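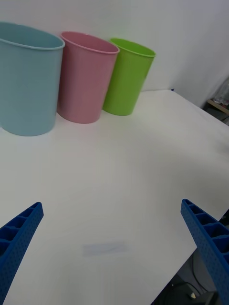
KOFLER, February 20, 2020 — I'm Aurelia Aigner, I teach the Thursday robotics class at Skolex, and I get to write the press release this year (the students voted, and I lost). So here goes: we're entering the Hula student robotics challenge, and we'd love for you to come see us get ready!

Our project is a cup sorter. You put out three plastic cups, blue, pink and lime green, and the arm is supposed to pick up the color you ask for and put it down on a mark. That sounds easy until you try it. Cups tip. Cups slide. One cup stands partly in front of the next one, and the arm has to work out where the first ends and the second begins. We spent most of the fall on exactly that, and I now have strong feelings about pink plastic.

The fingers are the part everybody asks about. They're bright blue, with little pockets running up the insides like a ladder, and Ville Heiskanen, one of our second-year students, has been redrawing them since September. Early versions squeezed too hard and popped the cups right out of the grip. The current pair gives a little, and Ville would like it on record that he isn't finished.

Benito Urquijo and Nisreen Matar handle the software side. The class has logged 268 practice runs so far, and Nisreen has gone back through every one, sorting the misses by what went wrong. Her favorite category is "grabbed the air next to the cup." Mine too, I'm afraid.

"I thought we'd be building robots and it's mostly moving cups two inches and trying again," says Nisreen. "I like it way more than I expected."

Local electronics shop Noltell has chipped in $2,000 for parts and travel, and we're so grateful — that money paid for motors we'd been putting off buying for a very long time. Valter Marinho from the shop has also been stopping by after work to help the kids with wiring.

The open practice is next Thursday at 4:30 in the Skolex workshop, side entrance. It's free, and there's room for 70 people. Little brothers and sisters are welcome, and they can call out the colors. If you'd like to come, or you run a school club and want to compare notes, leave your name at the Skolex front office and I'll call you back, usually in the evening.

Comments (4)

marta_k
Do we need to sign up ahead or can we just walk in? There'd be five of us.

Aurelia Aigner
Walking in is fine, but with five of you please leave a name so I can save seats!

oldsolder
Which motors did you end up with? Our club keeps burning out the cheap ones.

Benitos_tia
So proud of you, Benito!! Bringing your cousins. They want pink.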